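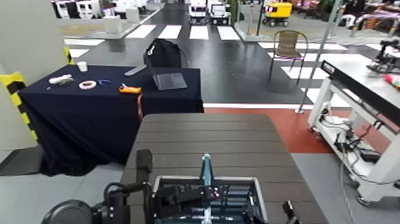
Features > Days Out > Technology

Where the vans wait at the zebra crossing

412 shares | 3 comments

The man on the gate at Rollholm told me to mind the crossing, and I laughed, because we were indoors. Then I went through the double doors and there it was, a proper zebra crossing painted in broad white stripes on a dark floor, with a couple of small white vans parked up beyond it as though their drivers had popped off for a sandwich. I looked both ways. I am of a generation that was taught to by a man dressed as a squirrel, and it never leaves you.

Rollholm opens its test hall to the public each August, and I had been meaning to go for years. It sits at the far end of the Greenberg estate, past the tile warehouse and the place that does exhausts, and from the car park you would take it for somewhere that stores carpets. Inside it is a little town with the houses left out. There is the street, with its crossing and its raised island. There is a yellow delivery cart on black wheels that could pass for a very determined picnic hamper. And then, on the near side of the road, there are the benches, where the arms are, and that is where I spent most of my afternoon, rather to my own surprise.

I had gone for the vans, you see. Everybody does. They were due to run at 2, and by ten to there was a good crowd along the edge, with the smaller children sitting down in front. But I had come in early and wandered over to a slatted wooden table, the sort of thing you might have on a patio, with a robot gripper at its near edge, all links and joints and cable. Next to it, on another table, under a navy cloth that went right down to the floor, was what looked like the leavings of a children's tea party: a paper cup, a pink and white ring very like a doughnut, an orange and yellow tool of some kind, one or two other bits and bobs. I assumed somebody was halfway through tidying up. I was put right, kindly, by a young woman in a Rollholm fleece. Those were the day's work.

The arms at Rollholm are learning to pick things up. Put like that it sounds a modest sort of ambition, and I said so, and she asked me to pick up the paper cup and tell her how hard I had squeezed it. Well, I couldn't. I have been picking up cups since before decimal coinage and I haven't the faintest idea how I do it. Too hard and it crumples, too soft and it's on the floor, and somewhere in between is a thing my hand knows and has never told me.

The group running the benches that afternoon calls its project Kidero, and its members are refreshingly free with their failures. They keep a tally on a whiteboard by the tea urn, and when I arrived it stood at 1,764 attempted lifts since the spring, good and bad together. The fingers, I learned, are only half the story. A good deal hangs on the soft pads that go on them, which come from a firm called Filtine, and there was a lively argument going on between two of the engineers about whether a new pad is better than one that has been worn in a bit. I thought of cricket bats and slippers and kept my own counsel.

Then I was allowed to watch a run. I should like to tell you it was thrilling, and in its way it was, but it is the thrill of watching somebody else thread a needle. The arm went out, considered the doughnut, went down, and came up with nothing. It went back. A small boy beside me was holding his breath so hard that his mother told him to stop. On the next go it had it, wobbling, a few inches clear of the cloth, and the boy let out a cheer that turned heads on the far side of the crossing. I may have joined in — I had grown fond of it by then.

What I liked best was how ordinary the place felt. I had expected glass and hush. There are carts on casters with their cables spilling about underneath like knitting, and a wicker chair over by the crossing which I would have been glad of by teatime. The corner of the wall has a yellow and black striped bumper round it, much like the pillars in our multi-storey. It all reminded me of my father's garage, where something was always in pieces and you were always welcome so long as you didn't move anything.

I did see the vans, in the end. They came up to the crossing, and stopped, and a little girl in wellingtons walked over with her grandfather, and they waited until she was well clear and then off they went again. There was warm applause. It was beautifully done and I have barely thought of it since. I have thought about that doughnut a great deal.

Entry is £2, with under-fives free, and the tea is 50 pence and comes in a proper mug. Wear something warm, even in August, as the hall is a chilly old barn of a place. The bus stops at the bottom of Greenberg Lane and it's an easy walk up from there, although the pavement gives out by the exhaust place and you have to hop over to the other side.

Comments (3)

mossy_kettle
We went last year and my two still talk about the yellow cart. Is there parking for a camper, does anyone know? We got stuck behind the tile lorry.

Pat in the Dales
My dad was a Tufty Club man too! Lovely piece. I tried the cup thing at breakfast and now I can't hold one without thinking about it.

gridiron77
Camper was fine for us if you go round the back of the tile warehouse. Worn-in pads every time, by the way.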